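Notes for the networks unit, week 4. Bring these to the tutorial, or at least bring someone who has read them.

## How a country goes dark (and how we'd know)

Last week was routing. This week is what happens when somebody with a licence to hand out decides the routes should stop. Most blocking is dull: a ministry sends a letter, and the providers each do a slightly different bad job of obeying it.

**Things to listen for**

- *DNS tampering.* The resolver lies. Cheap, and easily dodged by changing resolvers.
- *SNI filtering.* The box in the middle reads the server name during the handshake and drops the connection.
- *Throttling.* The site "works" if you have the afternoon free.
- *Route withdrawal.* The whole prefix leaves the table. Subtle as a brick.
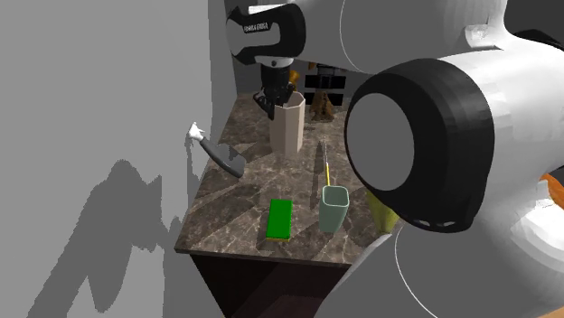 Measurement starts with a vantage point, and the vantage point is where most student projects come unstuck. A probe in a data centre sees the data centre's internet, which may not be filtered at all, while the phone network next door is on its knees. Think of the tan cup under the gripper: from where we're looking there's only a faint dark interior through the opening, and anyone who reports what is at the bottom of it is guessing. Say which network you measured from, every time, in the first line.

### Worked case: Vusham

Our practice data set covers the town of Vusham during a November council vote. It has two providers, Grunder (mobile) and Hevura (fixed line). We ran 1,000 tests against a messaging service over 90 minutes. Grunder failed at the TLS handshake. Hevura returned the wrong address, then a different wrong address, then the right one, which the tutors put down to lunch.
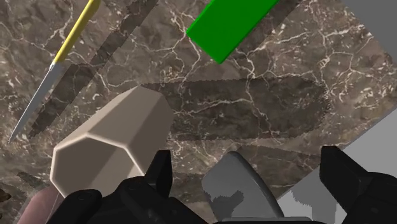 *Fig. 2. Knife with a yellow handle, on veined marble.*

A blunt shutdown shows up in everyone's graphs. A narrow one needs a control: test a site you have no reason to think is blocked, at the same time, from the same line. If both fail, suspect the line before you suspect the government.

**Before the tutorial**

1. Read chapter 3 of Betancur, skipping the bit on fax.
2. Classify the Grunder and Hevura failures using the list above.
3. Write one paragraph on what the data can't tell you. Longer than one sentence, please.

Due 29th July, by upload. The upload page does go down, and yes, you may measure it.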